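Barbier Snack Bag Sets – Set-up Guide
Section 4: Packing the mixed carry bag

4.1 Before you start

This section covers packing individual snack packages into a single paper carry bag with cord handles. It applies to the standard bag supplied by the Nonenham store and to any other paper bag of similar size. For gift boxes and trays, see Section 5.

Maximum load for the standard bag is 500 grams. The handles are glued under the top fold and can pull out if the bag is overfilled or lifted by one handle.

You will need:
One paper carry bag
The snack packages on the packing list
One drink pouch, if the list includes it
A flat, dry surface at least 2 feet wide

4.2 Laying out the packages

1. Wipe the work surface and let it dry.
2. Place the packages on the surface, away from the spot where the bag will stand.
3. Check each package against the packing list by flavor and size. Do not rely on color alone. Several makers use the same green or orange for different flavors.
4. Pick up each package near the middle. Do not lift it by one corner of the end seal.

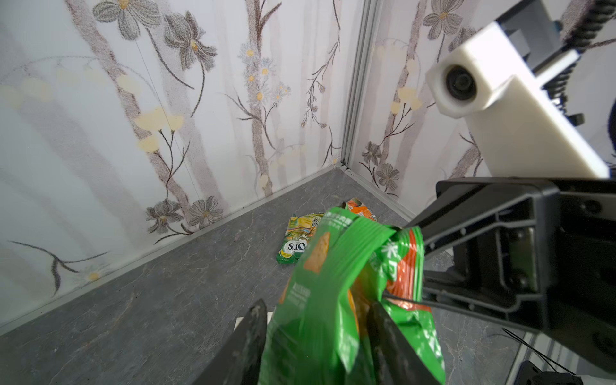 Chips and crackers break when the package is squeezed across its full width. Hold it only as tightly as needed to keep it from slipping, and let the top seal stand free. On the green package the cracker picture is printed near the middle, with the crimped seal flaring out above it. Packages waiting their turn, such as the yellow-green one farther back, should lie flat.

CAUTION: Do not press the air out of a sealed package to make it smaller. The air cushions the contents, and pressure can open the seam.

4.3 Checking labels and codes

5. Turn each package so that the barcode can be read.
6. Compare the date on the package with the earliest date allowed on the packing list. Set aside any package without a readable date.
7. Run a finger along the end seals and the long seam. Set aside any package that leaks air.
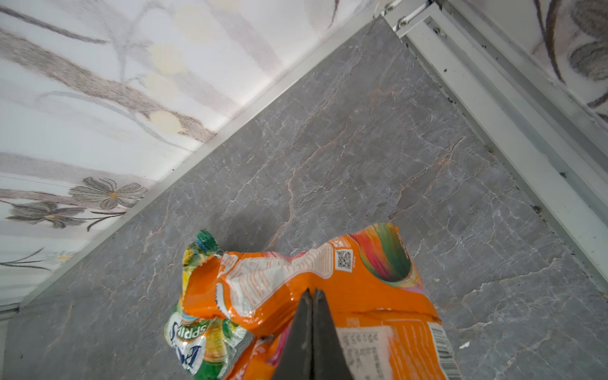
Codes are easier to read when the film is pulled smooth before scanning. Creased film reflects light in bright lines and can break up the bars. Many packages carry more than one code, so make sure the right one is being read: the orange wrapper has a square QR code on its orange section and a separate barcode at the far edge, beside the small-print panel. Only the barcode is used for the packing list. The QR code can be ignored.

Note: If the barcode will not scan after 2 tries, type in the number printed under it.

4.4 Opening and loading the bag

8. Unfold the bag and push the base flat from inside.
9. Stand the bag upright with one handle toward you. Drop both handles to the outside so they do not catch on packages going in.
10. Fold the top rim outward if the opening tends to close.
11. Load the tallest packets first, upright and side by side, with their tops level.

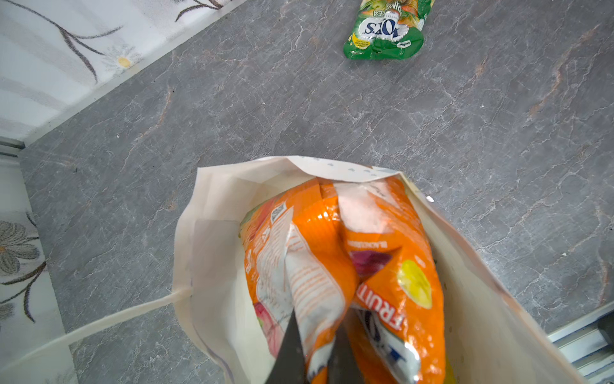
12. Add the drink pouch last, against the side wall, with the spout or tear notch facing up. Pouches over 200 milliliters go in a separate bag.
13. Fill the remaining space with smaller packages. Stop when the contents reach the rim.
14. If a packet will not go down, take it out and reposition the ones beside it. Do not force it.

CAUTION: Keep one side of the bag supported while loading. An empty or half-full bag tips easily when a packet catches on the rim.

4.5 Final placement

15. Bring both handles up together and lift the bag slightly to test the balance.
16. If it leans, move one packet to the opposite side and test again.
17. Set the bag down on its base. Do not hang filled bags for storage. 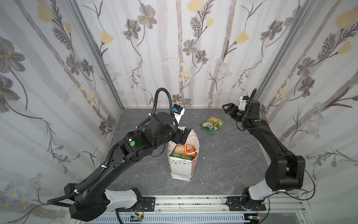
Arkow

Leave clear space on all sides of the bag while the last packets are being adjusted. A spot near the center of the surface works best, as in the view with the floral panels, where the bag can be reached from above and the handle is not pressed against a wall. Bags loaded close to a panel tend to end up with one side crushed.

Filled bags may be stored upright in a single row. Keep them out of direct sunlight and away from strong odors. For replacement bags, ask the Bastavville counter for part 287.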